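발표 메모: 돌은 어떻게 줄무늬를 얻는가
빌컴 지역 강좌, 2023년 5월 28일
말하는 사람: 크누트 알버스

(시작하기 전에 물 한 잔. 마이크 확인. 천천히 말할 것.)

안녕하십니까. 저는 크누트 알버스입니다. 한국어는 저의 모국어가 아니므로, 제가 틀린 단어를 쓰면 손을 들어 주시기 바랍니다. 오늘의 주제는 동굴과 샘에서 자라는 돌입니다. 지질학을 배우지 않으신 분도 이해하실 수 있도록 준비하였습니다.

1. 물에서 시작합니다

비가 내리면 물은 흙을 지나갑니다. 흙 속에는 이산화탄소가 많이 있습니다. 물은 그것을 받아서 약한 산이 되고, 석회암을 조금씩 녹입니다. 그 물이 동굴의 빈 공간에 도착하면 이산화탄소가 다시 공기 속으로 나갑니다. 그러면 물은 녹인 것을 전부 가지고 있을 수 없습니다. 남는 탄산칼슘이 벽과 바닥에 얇은 층으로 붙습니다.

(여기서 잠깐 쉬기. 탄산수 병을 여는 이야기를 할 것. 병을 열면 기체가 나갑니다. 지난번에 이 비유가 잘 통했습니다.)

2. 이름의 문제

상점에서 "오닉스"라고 부르는 돌은 두 종류입니다. 광물학에서 오닉스는 석영의 한 종류이며, 단단합니다. 건축에서 판으로 파는 오닉스는 대부분 방해석이고, 훨씬 무릅니다. 방해석은 식초에 반응합니다. 그래서 부엌 상판으로 쓰려는 분에게는 레몬을 조심하시라고 말씀드립니다. 기젤라 슈미더 선생님은 이 혼동 때문에 강의 한 시간을 전부 쓰신 적이 있습니다. 저는 오 분만 쓰겠습니다.

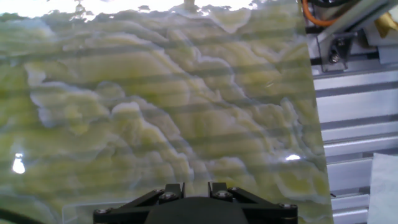
층이 쌓이는 속도는 일정하지 않습니다. 물이 많은 해가 있고 마른 해가 있으며, 물길이 아예 바뀌는 때도 있습니다. 벽이 울퉁불퉁하면 다음 층도 그 모양을 따라갑니다. 이 녹색 돌판에서 크림색 줄이 구름처럼 물결치는 것을 봐 주십시오. 지도의 등고선과 비슷합니다. 층이 굽은 돌을 평평하게 자르면 이런 선이 나올 수 있습니다. 양파를 비스듬히 자르는 것을 생각하시면 됩니다. 색은 주로 불순물이 결정합니다. 철이 들어가면 노란색, 갈색, 때로는 녹색이 됩니다.

(질문이 나오면: 색만 보고 산지를 말할 수 없습니다. 이것은 분명하게 대답할 것.)

3. 층에서 무엇을 읽을 수 있습니까

동굴의 석순은 기후의 기록입니다. 연구자는 석순을 세로로 자르고, 우라늄과 토륨의 비율로 나이를 잽니다. 산소 동위원소에서는 옛날의 비와 기온에 대한 단서를 얻습니다. 다만 한 동굴의 기록만으로 넓은 지역의 기후를 말하는 것은 위험합니다. 저의 동료 라비더 매킨타이어와 저는 이 점에서 의견이 조금 다릅니다. 그분은 저보다 낙관적입니다.

우리 모임이 네르키스 동굴에서 적은 물방울 관찰 기록은 지금까지 314건입니다. 그중 223건은 루트거 포스가 혼자 적었습니다. 가장 긴 관찰은 네 시간이 걸렸고, 그동안 추웠다고 합니다. (루트거가 와 있으면 일어나시라고 부탁할 것.)

4. 부탁의 말씀

동굴에 가시면 돌을 만지지 마십시오. 손의 기름이 표면에 남고, 그 자리에는 물이 예전처럼 붙지 못합니다. 부러진 조각도 가져오지 말아 주십시오. 바닥에 있는 조각도 기록의 일부입니다.

다음 답사는 10월에 있습니다. 장화와 헬멧이 필요하고, 헬멧은 두 개를 빌려드릴 수 있습니다. 신청은 문 옆의 종이에 이름을 적으시면 됩니다.

(질문 시간. 시간이 남으면 식초 실험을 보여 드릴 것. 접시는 가방 앞주머니에 있음.)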